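Crayfish at the desk: a home office worker on eating where you work

She eats lunch at her desk and isnt sorry. The desk is light wood with white legs, and it came from a shop called Durell that has since closed. She paid 349 for it, delivery extra, and carried it up with her sister. Two flights. "We stopped talking for a day after that," she says.

We're doing a series on people who have given up on the separate dining table. Her rent went up in July, she moved to a smaller place, the table got sold to a neighbor. What stayed was the desk. Work, meals, bills, wrapping presents, all of it.

"I thought I'd miss the table. I missed the chairs more. It had good chairs."

The first few months went badly. Soy sauce in the grain, a ring from a hot mug that never came out. She tried placemats, then an old towel, then a tray from Iltico that was too small for a plate and a glass together. In the end she bought the mat. Dark gray, big, meant for a keyboard and mouse.

"People think it's for typing. Mine is a tablecloth – it's just a tablecloth that wipes down."

And it gets tested. Crayfish is the big one in her house. Every summer, as often as she can afford it, from a takeout counter called Sutanto, 17 minutes on foot if the lights are good. She orders them spicy. No newspaper, no plastic sheet. Shells go straight on the mat.

"My mother would put out a bowl for the shells. I put out a bowl too. Then I forget the bowl." 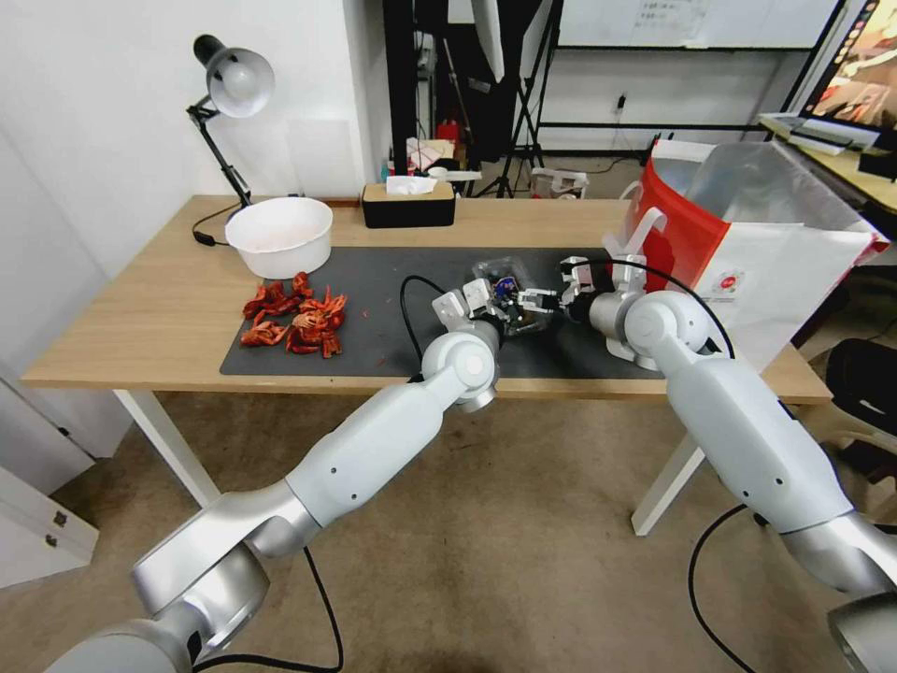
Shells on the mat, tissues within reach at the back of the desk.

The tissue box has a fixed place, she says, back center, and she gets cross if anybody moves it. Black base, wood-look top. "You've got chili on both hands, you need to find a tissue without looking. Same spot every time." She goes through a lot of them. Wet wipes she doesnt like, they leave a film.

The lamp is on the left. She used to have it on the right and kept knocking it with her elbow while peeling. She bends it down low for the fiddly claws and pushes it back up for email.

What about the smell? She laughs at this one for a while.

"Garlic on a conference call. Good thing they can't smell it." She opens the window, does the mat with dish soap, then plain water, then a dry cloth. Lemon juice if it was a really spicy batch. The whole cleanup takes 5 minutes, she says, or longer if she sits down first. Which she does.

Shells go into a plastic bag, knotted, and out the same night. She learned that one the first summer. Paper shopping bags get kept too, for the recycling, and there is usually one standing on the desk longer than it should be.

Would she go back to a real table? She looked at one in June, a folding thing from Proltent, and measured the wall for it twice. Then she didnt order it.

"Where would it go? In front of the closet. Then I'd be eating at a table and climbing over it to get my coat."

She has a deadline at two and still has to eat. Leftover rice today, she says, and an egg. At the desk, on the mat, lamp up.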